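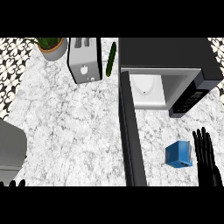 How many demonstrations do you need before a policy learns one kitchen task?
More than we planned for. We kept 647 and the policy still gets confused whenever the start position drifts too far from what it saw in training.

# Project report — demo collection for the Trerkix tasks

Anwara Debnath, Breltbridge robotics course
January 1, 2024

## What the project was

Collect examples by teleoperation in simulation, train a policy on them, write down what went wrong. Two tasks: put a box in the microwave, close the microwave door. Supposed to be more tasks. The list I handed in back in October had toaster stuff on it too and that got dropped early.

Sim is Trerkix, the course version. Two arms with fingered hands, a counter, appliances, some clutter. Teleop through Grivel, the glove interface from the lab downstairs. All data saved as joint positions plus the head view.

## Setup

Each episode starts from a randomized layout. Appliances move a bit, small objects move more. In the microwave task the door already starts open. I tried starting with it shut and the episodes got really long, most of them were just me fighting the handle.

The counter texture also changes between resets. The marble one was the hardest to drive on, for me anyway. Blue box against white and gray is easy enough to find, but judging how far the hand is above the counter is not. I ended up going by the shadow around the box.

Also the open door. From the head view it's a long dark panel running down the middle of the counter, microwave opening on one side of it. Black hand, black door. With the box to the right of the door I come in from the right, with the right hand, and keep the left one parked low. Took me a while to settle on that. In the early episodes I switched hands whenever I felt like it and the policy learned to dither between them, so those got thrown out.

## How I recorded

- reset, wait for objects to settle
- check the box is reachable, otherwise reset again
- drive, no pausing in the middle
- mark keep or discard right away, not later

The last one matters. First batch I marked later from playback and my labels were a mess. Couldn't tell a clumsy success from a lucky one.

Sessions were 7 in total. Should have been shorter sessions and more of them. By the end of a long one my grasps get lazy — I start pushing the box around instead of picking it up — and the policy copies that very faithfully.

## Cleaning

Wrote a script to trim dead time at the start of every episode. My hands hover before I commit to anything, and if you leave that in the policy learns to hover. Štěpánek (the baseline code we were given) has its own trimming option but it cuts on velocity only and it was eating the slow approach to the box, which is the part I wanted. Turned it off.

Discard reasons, in order of how annoying:

1. box wedged against the door edge
2. fingers through the counter, sim glitch
3. door bumped by the forearm and swung partway
4. I forgot to hit save

## Training and results

Trained Štěpánek defaults, only changed the chunk length. 7 training runs, most of them short ones to catch bugs. One was wasted completly on a bad normalization file.

Box task: reaches well, grasps so-so. Worst when the box is tilted and close to the door. Not many kept demos look like that, I had been avoiding it without noticing. Door task: fine. One push and it's done, not much to learn.

Clutter seems to matter less than I expected. Episodes with a plant or vegetables on the counter don't do worse than bare ones, as long as nothing is in the path of the arm. Haven't tested this properly, just from watching rollouts.

## Problems

Glove calibration drifts. The thumb especially. I recalibrate between sessions now, should be doing it during.

The policy only sees the head view. When the palm covers the box there is nothing to go on and it closes the fingers early. A wrist view would probably help, Trerkix supports it but I found the setting to late to re-record.

## Still to do

- record tilted box starts on purpose, both sides of the door
- add wrist view
- second person driving, so it isn't only my habits in there
- rerun the clutter comparison with fixed seeds
- upload the discard list next to the data, it's only on my laptop right now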